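What does a processor do?

I love taking the side off a computer! Inside there's a big flat board called the motherboard, and everything else plugs into it. Think of it as a town, with tiny metal roads running all over it.

The most important building in town is the processor. It does the sums, and it does them faster than you can blink. It lives in a special seat called a socket, which has a metal frame that opens up and a little lever to hold it shut.
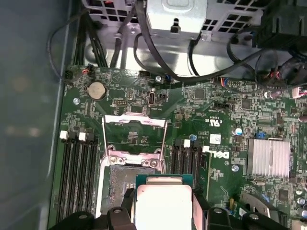 My friend Napaporn calls the long thin slots next door the car parks, and I've pinched that from her. Memory sticks go in those. They look after whatever the processor is busy with, like your game or your half-finished story, until you switch off (so save your story first!).

Want to peek inside one? Ask a grown-up, and unplug it before you start.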